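Course notes, unit 6: Choosing and caring for kitchen surfaces
Prepared by Loukia Athanasiadis. Updated 4/7/25.

These notes go together with the talk and do not replace it. If you missed the talk, please borrow the notebook of a colleague, since I speak more than I write.

## 1. What we mean by "marble"

In the shops the word marble is used for many stones. In this course we use it only for limestone which was changed by heat and pressure inside the earth. The main mineral is calcite. Remember this word, because most of the problems in section 3 come from it.

Pure marble is white. The colours come from other materials which were in the limestone before the change: iron oxides give brown, red and yellow, and carbon gives grey or black. The veins are often old cracks that were later filled with calcite, so a brown stone can have white or cream lines.

## 2. Reading the surface with the customer

Customers usually choose from a small sample. The sample from Cordeiro measures 6 cm on each side, and on such a piece you may see one vein or no vein at all. Always ask to see the whole slab, or at least a large picture with dishes or other known objects on it, so the customer understands the scale of the pattern. 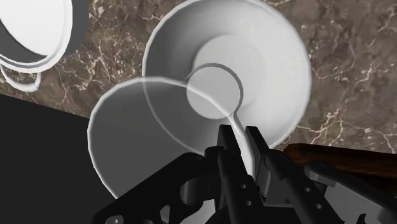

Write on the order form which direction the veins should run. Last September one of our students, at her work placement with Ilance, forgot this line. The two pieces were cut in different directions and the joint could be seen from the door. The customer did not accept the work.

Words for the order form:

- **veined**: clear lines on a calmer ground
- **mottled**: patches of darker and lighter colour, without a clear line
- **brecciated**: broken pieces joined together by another material

One slab can be both mottled and veined. In this case write both words.

## 3. Acid, water and oil

Calcite reacts with acid. Lemon juice, vinegar, wine and tomato leave a dull mark, which we call an *etch*. An etch is not a stain. Nothing has entered the stone; a very thin part of the surface was eaten. For this reason a cleaner cannot remove it, and the place must be polished again.

A stain is a different thing. Oil or coffee goes into the small pores and makes the stone darker. A paste of baking soda and water, covered with plastic film and left overnight, can often pull out oil. For coffee Myrto Drakos will show you another method in the workshop.

A sealer slows down stains. It does not stop etching. Please say this to every customer in simple words, as it is the most frequent complaint after the sale.

## 4. Edges and supports

Around a sink cut-out the narrow strip in front is the weakest place. In our exercise kitchen we leave 63 mm there. Do not carry a slab flat. Carry it standing on its long side, with two persons.

## Homework

Read the Fitgate installation leaflet, pages 40 to 60, and prepare a short care sheet for a family with small children. One page is enough. Bring it on paper.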